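Lukureo Essays on Common Effort: Data Card

Release notes and documentation for users of the collection

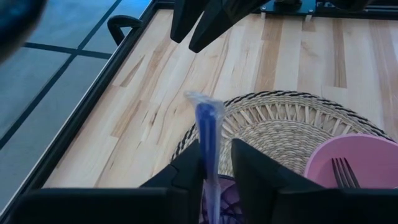

The Lukureo Essays on Common Effort is a collection of 2554 short opinion essays in English on the subject of mutual help, written by members of the public in the towns of Rundov and Postma. The essays discuss what people owe to their neighbors, when a group is worth joining, and how agreement is reached or lost among people who must live near one another. Writers were free to choose their own comparisons, and many chose household objects. The collection includes ropes, brooms, soup pots and a large number of tables, most of them plain ones with long boards lying side by side, like the pale wooden top with the black edge shown with this card, where one board would be of little use for eating a meal. Comparisons of this kind are marked in the data and can be searched separately.

The collection was prepared by the Nirar Institute for Public Writing and released in December 2020.

Contents of the release

essays.csv: one row for each essay, with the full text and the fields listed under Data fields
prompts.txt: the wording of the prompts as they were given to writers
labels.csv: the labels assigned by the readers, before and after review
guide.txt: the instructions followed by the readers
license.txt: terms of use

All files are encoded in UTF-8. Line breaks inside an essay have been kept as the writer made them. Users who open essays.csv in a spreadsheet program should check that long essays have been loaded in full, as some programs shorten the contents of a cell without notice.

Purpose

The Institute assembled the collection to support the study of everyday argument. Published opinion writing is widely available, but it is mostly the work of people who write often and who have an editor. Most of the writers represented here had not written an essay since leaving school. Their work shows how a general reader builds a case for cooperation, which sayings are relied upon, and where the argument turns from general statement to personal experience.

Suitable uses include research on argument structure, the teaching of composition, the study of proverbs and quoted sayings, and the testing of software that identifies claims and supporting reasons.

How the essays were collected

Essays were invited through public libraries, adult education centers and two local newspapers. Writers could submit by hand on paper or through an online form. Paper submissions were typed by Institute staff, and each typed copy was compared with its original by a second member of staff.

Each writer selected one of 4 prompts:

Prompt A. Is a group always stronger than a person acting alone?
Prompt B. Describe a time when people who disagreed had to finish a job together.
Prompt C. What should a community do for a member who does not take part?
Prompt D. Choose a familiar saying about unity and explain whether it is true.

Prompt D was the most frequently chosen and Prompt C the least. Writers who selected Prompt C tended to write at greater length and with more hesitation. The difference should be taken into account in any comparison across prompts.

A minimum length of 200 words was requested. Shorter essays were accepted if the writer had clearly finished. No maximum was set. Writers were not paid. Each received a printed copy of his or her own essay on request.

Selection and removal

Submissions were left out of the release in the following cases: the text had been copied in large part from a published source; the text was a poem, a list or a letter to a named official; the writer had not returned a consent form; or the text could not be made anonymous without losing its meaning. Essays were not removed for weak spelling, unusual opinions or departure from the prompt. Where an essay departs from the prompt entirely, the field off_topic is set to yes.

Data fields

essay_id: a number assigned at random, with no relation to the order of submission
prompt: A, B, C or D
town: Rundov or Postma
mode: paper or online
age_band: under 25, 25 to 44, 45 to 64, 65 and over, or not given
text: the essay as submitted, with names replaced
position: for, against, mixed or none, with regard to the main question of the prompt
saying: any proverb or quotation used, in the writer's own wording
comparison: the object, animal or event to which a group is compared, if any
off_topic: yes or no

The field saying reproduces errors of wording and attribution. A number of well-known lines are credited by writers to the wrong speaker, and several appear in more than one version. These were kept on purpose. Users who need correct attributions must establish them independently.

Labeling

Each essay was read separately by 2 readers employed by the Institute. Both had experience in teaching adults to write. The readers worked from the instructions in guide.txt and did not discuss individual essays until both sets of labels had been entered. Disagreements were then settled in conversation, and the final label was recorded beside the original ones in labels.csv.

Agreement was high for comparison and saying. It was lower for position. Many writers begin with a firm statement in favor of unity and end with a list of exceptions, and the readers often differed on whether such an essay should be labeled for or mixed. The final rule, stated in the guide, is that an essay is labeled mixed only when the writer gives a reason for the exception. Users who prefer a different rule may return to the original labels.

Language and spelling

The text has not been corrected. Missing spaces, repeated words and unfinished sentences appear as they were written. In typed copies of paper submissions, a word that could not be read is replaced by the mark (unclear). Crossed-out words were not transcribed. Some writers use English as a second language; first language was not requested on the form and should not be inferred from the text.

Privacy and consent

All writers signed a consent form permitting publication of the essay without their names. Personal names, street names, employers and schools have been replaced by general terms such as (neighbor) or (school). Town names were kept only for Rundov and Postma. A writer who wishes to withdraw an essay may do so at any time by writing to the Institute and quoting the essay number given on the printed copy. Withdrawn essays are removed from the next release, and users are asked to replace earlier copies when a new release is issued.

Attempts to identify individual writers are not permitted under the terms of use.

Known limitations

Writers chose to take part, and people who already value common effort are likely to be overrepresented. Essays labeled against are few. The collection does not provide a measure of public opinion in either town and should not be cited as one.

Older writers are more strongly represented among paper submissions and younger writers among online submissions. Differences between the two modes may therefore reflect age as well as the manner of writing.

Prompts A and D contain wording that may encourage a favorable answer. The Institute intends to revise both before any further collection takes place.

License and citation

The collection may be used free of charge for research and teaching. Commercial use requires written permission. Extracts may be printed in teaching materials if the essay number is given and the text is not altered.

Please cite as: Nirar Institute for Public Writing, Lukureo Essays on Common Effort, first release.

Corrections

Reports of typing errors, missed names or incorrect labels may be sent to the Institute's data office. Reports should include the essay number and the field concerned. Missed personal names are treated as urgent and are corrected ahead of all other changes.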